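Meltstead Packing Room: Progress Report to the Brivier Fund
May 7, 2022

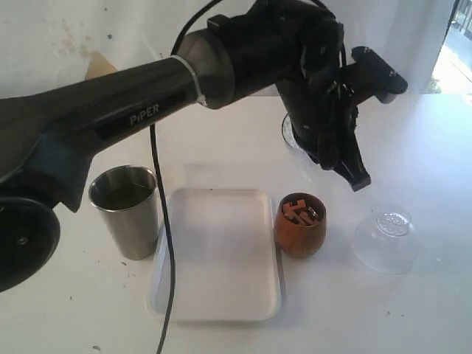
Lleucu Pritchard has asked that this report say plainly that she was against the project in October and is still undecided. The arm is fine for small repeated moves, she told us, but the packing bench was also where people talked to each other, and she would like the fund to know that before it hears about output.

Her point is a fair one and we return to it below.

Work since the last report

The PiPER arm is in daily use on the small-goods bench. Its job is sorting and placing: it picks up small wooden pieces and sets them in trays for the person at the next station. We started with wooden blocks and have since added cups and bowls to the practice routine. Glass is slower. Clear bowls are still placed by hand on customer orders, and we do not expect that to change during this grant period.

Order 1822, for Ferreira, was the first full order in which the arm did all of the block sorting. Two trays had to be redone by hand. The order left on time.

Changes for staff

No one has lost hours. Of the 4 people who used to rotate through sorting, 2 now split their time between inspection and wrapping, and the other 2 take turns minding the arm. Keisha Szabo wrote the start-up sheet and trains anyone who wants to learn it. Ignacio Doucet had wrist trouble from sorting and has moved to inspection at his own request.

Minding the arm is a duller job than we planned for. Staff have to stay close enough to stop it, and they say the waiting is more tiring than the sorting was. We have cut the minding turn from almost a full morning to one hour. We also moved the wrapping table next to the bench – this was Lleucu's suggestion – so that the person minding is not working alone.

Problems

Cables are the main nuisance. The supplier, Grundero, has quoted for a proper cable guide and we would like to pay for it from the training line, which is underspent. Please confirm that this is allowed.

Crumbs and dust on the bench also need more attention than before. Wiping down is now part of the start-up sheet.

Next period

We plan to add a second tray layout, finish training for the late shift, and hold 3 staff meetings on how the work is shared out. Gwendolyn Oyelaran will take the notes and they will be attached to the next report without edits.

Tobias Quintanilla
Packing Room Manager, Meltstead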